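Dish rack notes, November, started after lunch

Sirko rack back on the bench. The Padden one has gone to Dorham for the kitchen corner there, so everything from now on is with the wire basket. Same cups as before, the plastic ones in pink and yellow-green plus the pale see-through one.

Main thing to sort out was where the rack should sit. Pushed up to the back wall it left no room behind the raised handle and cups put down there were awkward to get at. Moved it to the middle and kept it there. 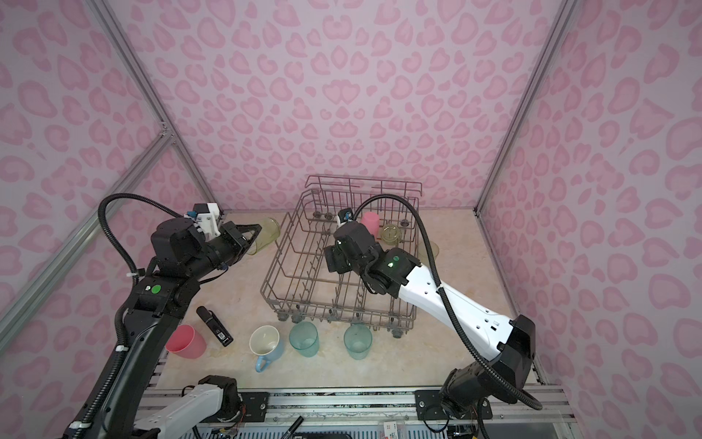

The rack has small wheels on the underside, so check it is square before starting and again after each layout. I lost most of a morning last time by not doing this. Eyerusalem suggested a strip of tape on the marble surface to line it up against - will try that once the Bamar tape arrives, as the cheap stuff leaves glue behind.

Cups go between the tines at the rear first. The yellow-green ones are harder to see than the pink against the beige, and the pale one is worse still under the overhead light. Dimmed it to 60 per cent and that helped a bit. Leave it there for the next lot.

Layouts 3 and 4 are written up on the sheet. Layout 4 has a cup lying on its side behind the rack, which I want to keep for comparison with the upright ones.

To do: wipe down the surface, ask Dorham if they have any spare cups in a darker colour, find the lid for the tape box.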